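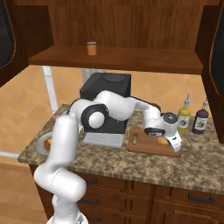

How long does a sourdough starter keep in the fridge if you don't feed it?

Longer than most people think. Mine has gone 3 weeks more than once and come back fine, and a neighbor of mine left hers for a whole winter and still got bread out of it, though it took a good while to wake up. If it smells sharp, like vinegar or even a bit like nail polish remover, it's hungry. If you see pink or orange streaks or anything fuzzy, throw it out and start over.

I got that question from so many of you after the May newsletter that I figured I'd give the whole item over to starters this time and push the rhubarb to next month. (Sorry, rhubarb people. It'll freeze.)

So, my own starter. It lives in a pickle jar on the top shelf of the fridge door, and I bake maybe every other week now that the kids are out of the house. I used to feed it every single day on the counter, the way the books tell you to, and I was going through so much flour that I started hiding the bags from my husband. The fridge changed everything for me. I take it out the night before I want to bake, pour off the gray liquid if there is any, spoon most of it out, and give what's left equal weights of flour and water. In the morning it's usually up and bubbly. If it isn't, I feed it again and bake at night, or I make pancakes and bake the day after.

The gray liquid, by the way! Lots of you wrote in worried about it. It's only hooch, a bit of alcohol and water that collects on top when the starter has run out of food. You can stir it back in if you like a more sour loaf. I pour it off, mostly out of habit.

Victor Mutiso wrote to ask if he can keep his starter in a jar with the lid screwed down tight. I wouldn't. It makes gas, even in the cold, and I once had a jar go off in the pantry with a bang that sent the dog under the bed for the rest of the evening. Rest the lid on top, or screw it on and back it off half a turn.

Yuzhen Jiang wants to know about flour. She's been using plain white all-purpose and her starter has gone sleepy. Mine did the same thing a couple of years ago, and what fixed it was a spoonful of whole rye at each feeding. Whole wheat works too, just a little slower in my kitchen. I buy my rye from the Drudberg mill stand when they have it, and if they don't, I use whatever the grocery store has and the bread comes out perfectly nice anyway.

And then the big one, the discard. I hate throwing it away, I really do. What I do is keep a second jar in the fridge and scrape everything into that one, and when it's full I use it up. Pancakes and waffles are the easy way. Crackers are my favorite, though, and since 8 of you asked for mine after the potluck, I'll put them down right now so I don't forget:

Discard crackers

1 cup discard, straight from the fridge
1 cup flour (I like half whole wheat)
4 tablespoons soft butter
1/2 teaspoon salt
A big pinch of dried rosemary, or whatever you've got
Oil and coarse salt for the top

Mix it all into a ball, wrap it, and chill it for half an hour. Cut it in two and roll each piece out on parchment as thin as you can stand to. Thinner than that, if possible. Brush with oil, sprinkle the salt, cut into squares with a pizza wheel and prick them with a fork. Bake at 350 for 20 to 25 minutes, and turn the tray halfway through. The ones on the edges will brown first, so pull those off and eat them while you wait for the rest.

They keep a week in a tin. I'm told. Ours have never made it past the second day.

One more thing on keeping a backup. Smear a thin layer of lively starter on parchment, let it dry on the counter until it flakes, then crumble it into an envelope and put it somewhere cool and dark. To bring it back, soak the flakes in lukewarm water and feed it flour for a few days. I have an envelope from before we moved and it's a great comfort to me, more than it probably should be. Kornél Nyitrai mailed some of his to his sister and hers is now doing better than his, which he's taking pretty well.

If you'd like some of mine, bring a clean jar to the library swap table on June 8, 2024. I'll be there from ten until it's gone. Hongjun Hao is bringing his rice flour one for anybody who bakes gluten free, and please use a separate spoon for that jar, he's asked me twice to say so.

Next month: rhubarb, finally, and a reader's question about why her jam won't set. Keep the letters coming. I read every one of them, usually with flour on my hands.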